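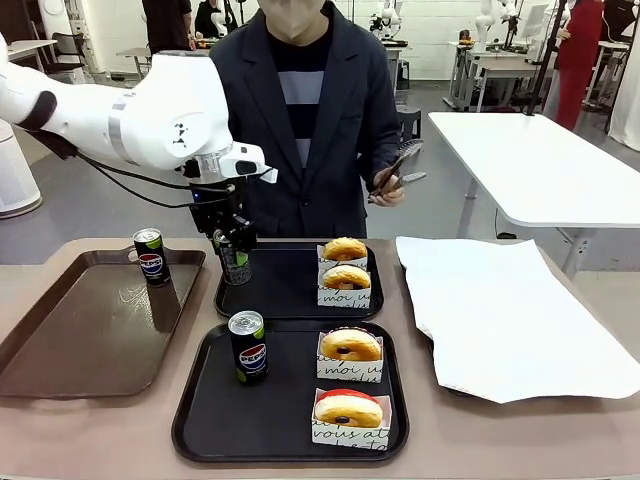 Counter Service Basics
Unit 3 handout: Donuts and canned drinks on a tray
Bustow Food Service Certificate, first term

Read this before the practical. Bring a printed copy, and write on it. The marking sheet follows the same order as the sections below.

1. What this unit covers

You will learn to put together a tray order for one or two guests using donuts and cans. No plates are used and nothing is heated. The order is simple, so the marks go to clean handling, a steady tray and a tidy counter at the end.

You need to be able to:
- pick up a donut with tongs without marking the glaze
- put it in its paper sleeve or bag without touching the donut by hand
- place sleeves and cans so that the tray carries level
- read the order back to the guest

2. Words used in this unit

Sleeve: the small white paper holder that goes around one donut. It is open at the top so the guest can hold the donut and eat from it.
Bag: closed paper, for orders leaving the counter.
Sheet: the white paper laid on the table under unwrapped donuts.
Service tray: a tray that goes to the guest.
Holding tray: a tray that stays on our side of the counter. Cans wait on it until they are called for.

Students mix up the last two every year. If a tray has been in a guest's hands it does not come back as a holding tray until it has been washed.

3. Cans

Cans come from the stockroom in cartons. Check the date on the carton and again on one can. Wipe the lid of each can with a clean dry cloth before it goes on a tray. Guests drink straight from the lid, and the carton dust collects around the rim.

Hold a can by the lower half of the body. Keep your fingers off the lid and the tab. Do not open a can for a guest unless you are asked to.

A can going to a guest stands upright. On a holding tray a can may lie down for a short time, but it rolls, so the tray has to be on a flat surface and it must not be carried that way. Turn the barcode and small print away from the guest when you stand it up for service. The name of the drink faces the guest.

Read the whole label before you serve. Regular and zero sugar versions can look very much alike from the lid end, and for some guests the difference matters. Say it out loud when you hand over: "This one is the zero sugar."

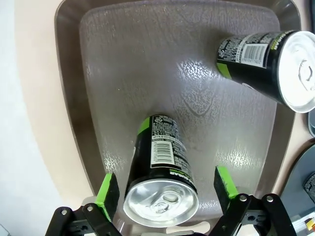 Oranuch Limsakul
Instructor, Counter and Table Service

4. Donuts

Glazed donuts are soft on top and firm underneath. Come in from the sides with the tongs, low down, and close them only until the donut lifts. If you squeeze from above you will crack the glaze, and sprinkles will come off on the tongs and end up on the next donut.

Filled donuts are heavier than ring donuts and have an opening on the side where the filling went in. Keep that opening up or facing the mouth of the sleeve. If it points down, the filling works its way into the paper.

Steps for sleeving:
a. Open the sleeve with your free hand before you pick up the tongs.
b. Hold the sleeve at the bottom, between thumb and two fingers.
c. Lift the donut, bring it to the sleeve, and lower it in.
d. Let go with the tongs only when the donut is resting on the bottom fold.
e. Put the tongs back on their own rest. They do not go on the sheet or across a tray.

Left-handed students should set up in mirror image. Markos Drakos has left-handed setup cards in the prep room.

Change the sheet when it has glaze on it or when you change from one flavor to another that contains nuts. A creased sheet is fine. A sticky one has to go. 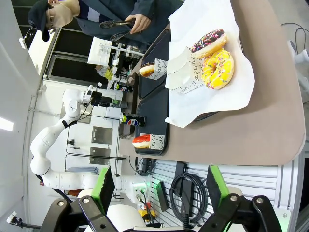 Work from the back of the sheet toward yourself. That way your sleeve does not pass over donuts that are still waiting, and you can see what is left. Plain glazed come off first, sprinkles last. Have the tray close to the sheet so the donut travels a short distance.

If a donut is dropped on the table, it is waste. Write it on the waste sheet. There is no penalty for writing down waste. There is a penalty for serving it.

5. Setting the tray

Put the cans on first. They are the heaviest things on the tray and they tell you where the balance will be. One can goes on one half and the sleeved donuts on the other. With two donuts, place them one behind the other so the open ends do not touch.

Lift the tray a finger's width off the table and set it down again. If it tips, move the can toward the middle. Do this every time, including on the day of the practical.

Leave room for the guest's thumbs at both short ends of the tray.

Napkins go on last, tucked under a sleeve. In the Viltetti dining room the napkins are on the guest side, so leave them off there.

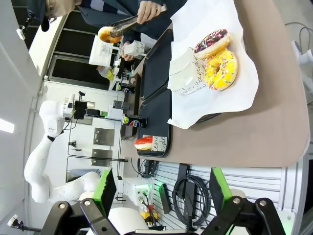

Fig. 4. Red-glazed donut on the black tray, sprinkled donuts on the sheet, plain glazed in the tongs.

6. Closing down

Fold the sheet inward from all four edges so the crumbs stay inside, then bin it. Wash trays in warm soapy water, rinse, and stand them on edge to dry. Textured trays need a soft brush, as sugar sits in the pattern and a cloth will slide over it. Tongs go through the dishwasher with the jaws open.

Return unopened cans to the stockroom and put them at the front of the shelf. Enter the count in the stock book.

7. The practical

You have 14 minutes. You will be given 3 orders, one after another, written on cards. Hair tied back or covered, sleeves above the wrist, no rings or watches. Ask if you can't read a card. You may keep this handout on the counter behind you.

Reading for next time: Unit 4, hot drinks, sections 1 and 2.

Handout revised May 20, 2025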